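Chapter 7
Who Grades the Chief Executive?

Cendo is a mid-sized maker of kitchen fittings with 1,593 employees and a board of directors that meets six times a year. At its February meeting the board had one main item on the agenda: the yearly review of the chief executive, Viola Lombardi. Sales were up. Profit was flat. Two plants had been merged, a new line of cabinets was behind schedule, and the share price had risen more than anyone on the board had expected.

The directors had the same set of papers in front of them and did not agree on what the papers said. Sun-ja Yang, who chaired the board, thought the year had been a strong one. Zdzisław Pawlak, who had run a factory himself, pointed to the late cabinet line and wanted the bonus cut. Đạt Phí asked how much of the rise in the share price was Lombardi's doing and how much came from a good year for housing in general. The discussion ran past lunch and was finished by telephone on Saturday.

This chapter deals with the question the Cendo board was trying to answer. Chapter 6 covered how boards choose a chief executive. We now look at what happens after the choice is made: how performance is measured, who does the measuring, and how the result is tied to pay.

7.1 Why the review is hard

Most employees are reviewed by someone who sees their work every week. A chief executive is reviewed by people who may see her 12 days a year. Directors depend on reports, and many of those reports are prepared by the executive's own staff. Economists call this an information gap. A board can narrow the gap by visiting plants, by talking to managers one or two levels down, and by hiring its own advisers, but it cannot close it.

Timing is a second problem. A decision to build a plant or drop a product may take five years to show its full effect. The review, however, comes every year. An executive who inherits a healthy company may look good for some time while making poor choices, and one who takes over a troubled company may look bad while making sound ones.

The third problem is the one Phí raised. Company results move with interest rates, fuel prices, the weather and the actions of competitors. Suppose Cendo's shares rise in a year when the shares of its rivals rise by just as much. Shareholders are better off, but the board has learned little about its chief executive. For this reason many boards compare results with a peer group, a list of similar companies chosen before the year begins. Cendo's peer group includes Candero, which also sells to home builders, and Udeck, which sells mostly to home owners doing their own remodeling. Pawlak has argued for years that Udeck does not belong on the list – its busy season is different and it owns no factories.

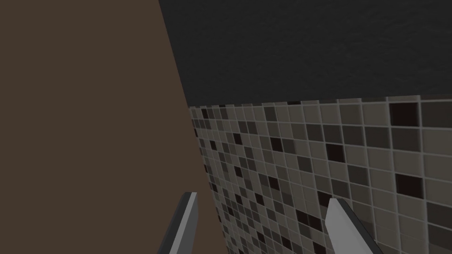
7.2 The scorecard

To bring some order to the review, a board may use a scorecard. Each goal is given a weight, and the weights add up to 100. Cendo's scorecard for the year had four parts:

Operating profit, weight 40
Share return against the peer group, weight 25
New products delivered on time, weight 20
Staff safety and turnover, weight 15

The weights are a statement of what the board cares about, and they should be set before the results are known. If they are changed afterward, the executive may suspect that the board has decided on the score first and worked backward. Shareholders may suspect the same thing, usually in the other direction.

A scorecard has limits. It rewards what can be counted, and some of the work of a chief executive is hard to count. When Tâm Mạc led the distributor Bùi, she spent most of one year persuading two large suppliers to stay. Nothing on her scorecard covered it. Her board used a clause that let it add or take away up to 10 points at its own judgment, and it wrote a short explanation for shareholders. Boards differ on whether such clauses are wise. A small amount of judgment can correct an unfair result, while a large amount makes the scorecard nearly meaningless.

7.3 Praise from outside

Magazines, business schools and television channels publish their own lists of the best chief executives. These lists lean heavily on share price, since it is public and easy to compare. Winning a place may help a company recruit staff or attract investors. It may also raise the executive's bargaining power when the next contract is discussed, and directors should be ready for that conversation.

Key terms in this chapter: information gap, peer group, scorecard, weight, discretion clause.

Before going on to Section 7.4, work out how you would have scored Lombardi's year using the four weights listed in Section 7.2, and note which facts you would still want from the company.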